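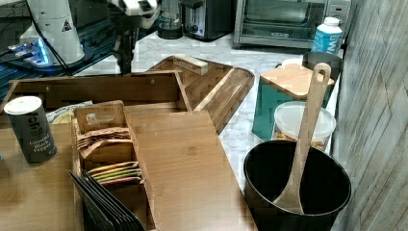
Chapter 3
Where Does It All Go? Storage and the Household

Every household is a small warehouse run by people who never applied for the job. Goods come in, goods are used up, and in between they have to sit somewhere. Most of this chapter is about the sitting.

Economists were slow to take an interest. They wrote a great deal about what families earn and what they buy, and then seemed to assume that a bag of flour, once paid for, vanished. Erzsébet Deák was among the first to object. Her study of the market town of Oltell followed 1051 households through a single winter and asked each of them to list what they had in the kitchen and when they had last touched it. The replies were not flattering. Over 90 of the families owned a fish kettle. The river at Oltell has had no fish worth the name for a generation.

Deák drew a line between working stock, which is used and replaced, and resting stock, which is kept. Tea is working stock. So is bread, in a house with teenagers. Resting stock covers the fondue set, the spare fondue set, and the jar of something brought back from Cernemard by an aunt. The line is not fixed. A cake tin may rest for eleven months and then work very hard in December.

Ross MacLeish, reading the same lists some years later, thought the line was in the wrong place. What mattered to him was reach. Things kept between the hip and the shoulder get used, whatever their owners think of them, and things kept above the head are, for practical purposes, in another country. We shall come back to his quarrel with Deák in the second section, where it becomes rather heated for a dispute about shelves.

By the end of the chapter you should be able to tell working stock from resting stock, explain the cost of keeping something you already own, and draw up a simple stock list for a home.

Before you read on

Write down, from memory, everything in the cupboard nearest your cooker. Then go and look. Keep both lists, as you will need them for the first exercise, and try not to tidy up in between.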